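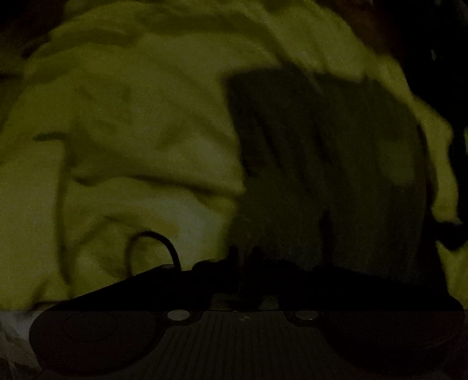
Yellow-green cloth, crumpled

How do I get a musty smell out of old cotton fabric without ruining the color?

Posted in Laundry & Fabric Care by Maribeth_on_Engelbrecht

Hello everyone, and thank you in advance for reading all of this, I know I go on. My aunt passed along two big boxes of cotton yardage from her sewing days, 14 pieces in all, and they have been sitting in her basement in Stedstead since before I was married. The colors are still lovely (lots of golds and greens and one rusty orange I am completely in love with) but oh my, the smell. It is that old basement smell, a bit like wet newspaper, and it fills up the room as soon as I open the lid.

I have run one piece through the washer with regular detergent on cold and it came out smelling like detergent and basement together. I hung it on the line all Saturday and by evening it was better, but once I folded it and left it in a drawer overnight it was back. I don't want to use bleach for obvious reasons. I was hoping to start cutting curtains for the back bedroom in October, so I have a little time but not all the time in the world. Has anybody here rescued fabric like this? And do I need to wash each color by itself?

Kedir Bogale
Hello Maribeth, what a nice gift from your aunt! I went through the same thing with my mother's tablecloths, and I can tell you it took me three tries, so don't lose heart after one wash.

First test the color. Dampen a corner, press a white rag on it for a minute and look at the rag. If color comes off, that piece gets washed alone, always. The ones that pass can go in with their neighbors, golds with golds and so on, but keep that rusty orange by itself anyway. Oranges and reds have fooled me before. 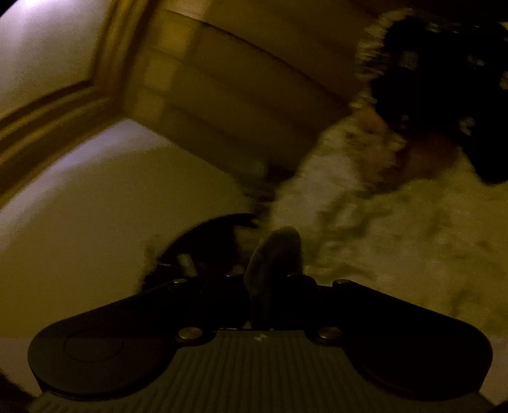

Then soak before you wash. I use a cup of plain white vinegar in a tub of cool water and leave the fabric in for an hour, and I push it down now and then so it doesn't float up and stay dry on top. Try a scrap in the vinegar first if you are nervous about a color. Rinse it well, wash with half the detergent you would normally use, and rinse twice. Too much soap stays in the cloth and holds on to the smell, which may be part of what happened to you. Please don't ever put vinegar and bleach together, not even one after the other in the same tub.

Drying matters as much as the washing, I think. Hang the pieces flat over two lines so air gets between the layers, and keep the bright ones in the shade, as sun will fade a green faster than you would believe. Leave them out a full day longer than you think they need. Mine came back musty the second time only because I folded them a little damp, and I was so cross with myself. And wipe out that drawer before anything goes back in it!

quiltnana247
Dryer sheets. Works for me

Pat from Dallance
I'd agree with most of what Kedir wrote, but I would skip the dryer sheets, they cover it up for a week and then you have two smells. If the vinegar doesn't do it, try half a cup of baking soda in the wash itself, in a separate load from the vinegar. Also look the pieces over in good light for little gray or black specks. If you find any, that is mildew, and I'd shake the fabric outdoors before it goes anywhere near your washer. One of mine was so far gone the cloth tore in my hands when I lifted it wet, so give each piece a gentle tug before you plan curtains around it. Throw away the cardboard boxes too, they will be holding more smell than the cotton is.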